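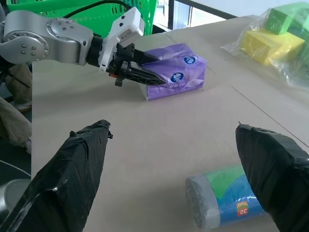
According to a reader's note kept on the article's discussion page, a finger that does well on boxes tells you very little until it has been tried on something with a slippery skin. That remark is a fair way into the Drotham gripper comparison, a long-running set of bench trials in which different finger designs for robot arms are given the same ordinary household goods to pick up, hold and put down again.

The trials began one November at a workshop in Kneath, and the method has stayed pleasantly plain ever since. Each gripper makes 100 attempts on every object, in 2 positions, upright and lying on its side. The objects are the sort of thing most of us have in a kitchen cupboard: a tissue box in its shiny plastic wrap, a roll of bin bags, coloured foam blocks in a clear bag. A small camera looks along the fingers during each attempt, so that a slip can be studied afterwards at leisure.

Two families of finger are compared. Slotted, tapered fingers on a parallel gripper are fond of narrow gaps and reach alongside a box quite happily, though they can dig into soft packaging if the closing force is set too high. Broad fingers wrapped in black tape are clumsier in tight corners, but the tape gives them a kinder hold on glossy film – at least until it wrinkles at the tips, when results begin to wander and it is time to wind on a fresh layer.

The arms are run from a Zustar controller, which replaced the older Cendgate unit after a good deal of friendly argument. Both were tried side by side for 13 sessions. The Cendgate closed the fingers more gently, and some contributors still prefer it for the foam blocks, but the Zustar was much easier to set up again after a change of fingers.

See also: Parallel gripper; Wrist camera; Finger wear

Last edited 2022-07-14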